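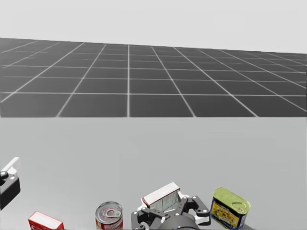 Grey tabletop, gridded floor behind.

Sunday, kettle on, second go at the sourdough crackers for the Prillden stall. Last week's lot tasted lovely and bent like cardboard, so I've dropped the water and I'm rolling them much thinner this time (Carleen lent me her pasta roller, bless her, and I've promised to give it back without dough in the cogs).

Mix was 300 g rye, 46 g butter, 20 g seeds, a pinch more salt than I'd dare put in bread, and the old starter straight from the fridge. It came together a bit crumbly. I gave it half an hour under a cloth and it rolled out fine after that, no tearing until the very last sheet!

First tray in for about 20 minutes and the edges caught while the middles were still soft. Turned the oven down a notch, pricked the second tray all over with a fork and left the door open a crack at the end. Much better, a proper snap, and Shayne ate four before they'd cooled so I'm calling that a yes.

Still to sort: Paora thinks they want more caraway, I think they want less, and we've run out anyway. Lindsay, if you're reading this before Cosgrove's shuts, could you pick some up? Also the blue tin doesn't close properly, so tray two is in the biscuit barrel. Will try one tomorrow and see if it's gone soft.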